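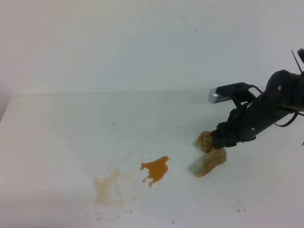
The second phase of the Brultside adult literacy project ran from April to the end of August. We enrolled 80 learners, four fewer than we had room for, and 30 of them moved up a reading level by the final check. Attendance was best in the evening groups. The study corner at the Amegashie Street site is now in use, with a white tabletop against a plain white wall, and tutors have asked for the same light surfaces at the second site because large-print sheets are easier to follow on them.

Spending

We spent $1324 on workbooks and reading glasses. The workbooks came from Nillemen, and the second order arrived late, so two groups shared copies for a while. Bus passes cost less than planned. We would like to move what is left on that line to child care, which learners ask for more than anything else.

Staffing

One tutor left in the middle of the term. Neema Wanyama took on that group along with her own and will keep both until we hire. The post has been advertised twice.

Next period

Enrollment for the fall opens in both sites. We still need a decision on the child care request before the schedule is printed. Learner records are being moved to Drilta, and the old paper files will be kept until that work is checked.

Submitted 29 August 2018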